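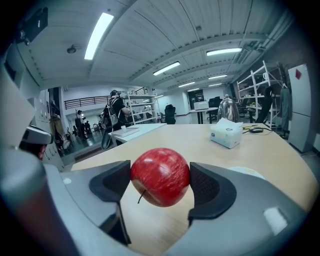
Gedidus Brings Fresh Apples and Hot Tea to the Work Tables of Povance House

Home News Press Members Contact

October
By Rozália Danko, Press Office

Gedidus, the operator of the shared work hall Povance House, announces that its fruit and tea service is now a permanent part of every membership. The service started as a trial in the spring. During the trial the members ate 2,132 apples, and the company has decided to continue it without a separate fee.

Under the new arrangement, apples are put out on the work tables each morning before 10. An electric kettle stays on the table together with the everyday small things, such as a box of tissues. Members can take a fruit or make a tea at the place where they work, and they do not need to walk to the kitchen on the other side of the building.

"In our first plan we had a beautiful fruit corner beside the entrance, and very few people went there," said Svenja Aigner, who is responsible for the hall at Gedidus. "Then one morning we put the apples between the computer mice and the cables, and by lunch they were gone. We learned from this that the distance matters very much. A person who is in the middle of a task does not stand up for an apple, but she will take it when it is near her hand."

The apples come from Naidoo, a family fruit grower that delivers to the hall twice a week. For the autumn months the choice is mostly red apples of a sweet and firm kind. Members who took part in the trial asked for fruit that does not drip on papers and keyboards, and the apple was the clear winner of this request. Pears were also tested in the summer. They became soft too quickly in the warm hall, so they will come back only in the colder part of the year.

Changes in the hall

Together with the service, Gedidus has arranged the ground floor a little differently. The long tables stay in their old places. Near them there is now open shelving for shared materials, and the white counter is kept free for trays, so that a fruit delivery can be received there without disturbing anybody. The upper level is still reserved for telephone calls and quiet work – food is not served there, but members may of course carry their own cup up the stairs.

The company asks the members to follow a few simple rules:

Wash the apple before eating. There are two sinks, one in the kitchen and one behind the stairs.
Fill the kettle only to the upper line and do not move it next to a computer.
Put the cores in the brown bin, also when the paper bin is closer.
Please do not take more than one apple home in the evening.

Tea is supplied by Flemano in 6 varieties, two of them without caffeine. Members can suggest a new variety on the list in the kitchen, and the least used one will be exchanged every season. Cups are provided, and members who bring their own are asked to write a name on the bottom.

"I was a little afraid that the tables would look untidy," Aigner added. "A work table has already many things on it. But people clean up after themselves more than I expected, maybe because it is their own place. For the crumbs we have bought a good hand brush."

The service is open to all members and to their guests from this month. Visitors who would like to see Povance House before they decide on a membership can come to the open morning, which begins at 10. Registration is not necessary, and tea will be ready.

Press contact: Rozália Danko, Gedidus Press Office, Povance House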